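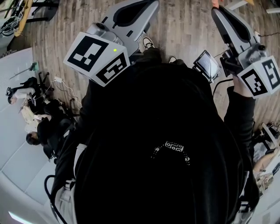

What has to be settled before the dining room at the Riis reopens? The seating plan, the acoustic treatment over the bar, and the order in which the cold kitchen and the main kitchen return to service.

Notebook entry, 2021-06-26. Test kitchen and fit-out workshop, Riis restaurant project. Entered by Frida Bergmann.

Seating. The revised plan was laid out at full size with tape and reviewed against the drawing. The drawing allows a clear passage behind the window tables, but it was drawn with the chairs pushed in. With a guest seated and the chair at a normal distance from the table, a server carrying a tray has to turn sideways. The window row has therefore been moved toward the center of the room and the two round tables nearest the host stand have been removed from the plan. Capacity for the room is now 198, terrace included. The previous figure should not be used in any further correspondence with the booking office.

The long table at the rear remains where it was. It was proposed that it be divided into smaller tables on weekday evenings. No decision has been taken. The tops are heavy and would have to be stored in the corridor, where the fire officer has already objected to the linen carts.

Acoustics. The Cetico ceiling panels have been hung over the bar and over the first bay of the dining room only. Speech at the bar is easier to follow than before. In the second bay, where the plaster is bare, plates being stacked at the service station can be heard clearly at the far tables. The balance of the panels is on order. Until they arrive, the service station should be fitted with a rubber mat and the lower shelf should be kept for glassware. The supplier has been asked whether the panels may be wiped with a damp cloth. The written instructions mention vacuuming only, and the panels over the bar will collect grease whatever the extraction does.

Cold kitchen. Returned to partial service for the tasting. The new undercounter refrigerators hold temperature with the doors opened at the usual rate. The drawer nearest the pass closes too slowly and was twice left ajar. The runner has been adjusted and should be looked at again. The marble section is level from side to side but falls slightly toward the wall, and water gathers along the upstand. The joint there must be resealed before the section is passed for use.

Main kitchen. Not yet released. The Tilow range was connected and the burners were set. The rear left burner burns yellow at the lowest setting and has been tagged. The ovens were run empty through a full cycle and the odor of new insulation had nearly gone by the end of it. A second cycle is to be run before any food is placed in them. Colleagues are reminded that the ovens are not to be used for drying cloths.

Tasting. Nine dishes were presented in the order proposed for the opening menu. Notes on those requiring further work:

Cured trout with cucumber. The cure was correct. The cucumber had been salted too early and the plate was wet by the time it reached the table. Salt to order.

Barley with brown butter and leeks. Well received. The portion is too large for a first course. The small gray bowl should be used in place of the wide one, which cools the barley before the guest has finished.

Roast chicken for two. The skin was good at the pass and soft at the table. The bird was rested under a lid, and this should stop. A rest of 15 minutes uncovered on a rack was tried with the second bird, and the result was better. The sauce needs acid. Try the cider vinegar before anything more expensive.

Plum tart. Held over to August, when the local fruit will be available. The frozen plums gave a base that could not be cut cleanly. An almond tart will take its place on the opening menu.

The remaining dishes may be written up as served.

Tableware. The Clolano plates were delivered. The glaze marks under a steak knife and the marks did not come off in the dishwasher. They came off by hand with a paste of baking soda, but this is not workable during service. The supplier has been asked for a sample with the harder glaze. The side plates and bowls are unaffected and may be unpacked. The cartons should be kept until the question of the dinner plates is closed.

Costs. The reseal of the marble section and the adjustment to the drawer fall within the contractor's defects period. The additional matting and the second set of small bowls do not, and come to 3,402 in total. This has been entered under contingency. Further bowls should not be ordered without a signature - the last order was placed twice.

Outstanding: burner to be attended to, second oven cycle, reply on the panels, glaze sample, terrace lighting. The terrace lamps were tested in daylight only, and the heights cannot be approved until they have been seen after dark from a seated position. The menu printer requires the final wording of the chicken and the almond tart, with allergens, before proofs can be issued.

We use cookies to improve your experience on this site. By continuing to browse you accept our use of cookies. Accept | Manage settings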